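Print this page
E-mail this item
Search the newsletter: Enter keyword Go

The Chopstick Question, Again

Readers may remember that in the June issue I was rude about utensil cups. Several of you wrote in to say I had not given them a fair trial, and one letter recommended the Flestik method, which promises that a household can cut its kitchen clearing-up to 3 minutes a meal by giving every long thin thing a cup of its own. I remain unconvinced, but I said I would try it, so I did.

The method starts with everything out on the table. You lay down a cloth, spread out the chopsticks, stand the cup at the far side and put them back one at a time. The Flestik leaflet is firm about the one at a time. I would have grabbed the lot in a fist, as I have done all my life.
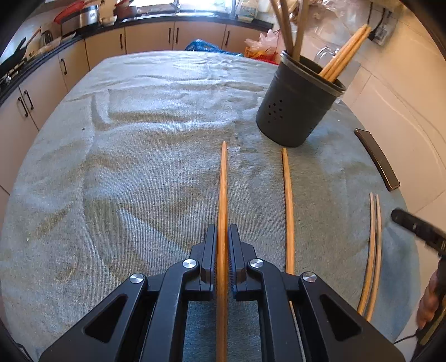 Bondness
Household columnist, Poduval Newsletter

Wooden chopsticks on a ribbed cloth, with a dark grey cup to take them. It looks simple enough, and it is, until you get to the cup. Mine is narrower at the base, like the one here, and I have my doubts about that shape. Chopsticks are long and the cup is short, and a cup with a small foot doesn't need much encouragement to lean. The leaflet has nothing to say on this point. It does have a whole page on breathing.

The cloth I will grant them. On bare wood my chopsticks roll off toward the floor, and on a ribbed cloth they stay more or less where you put them – wrinkles and all. I had been ready to call it a fussy extra. I still don't see why it needs to be washed separately.

As for matching the pairs before they go in, I gave up on the second evening. Wooden chopsticks change color with use and two that began life together can end up looking like strangers. If they're the same length, eat with them.

I have gone back to the drawer for now. A reader has offered to lend me the Gekonent divider, a heavier affair with slots, and I'll report on it next issue if it fits under my shelf.

E-mail this item to a friend
Printer-friendly version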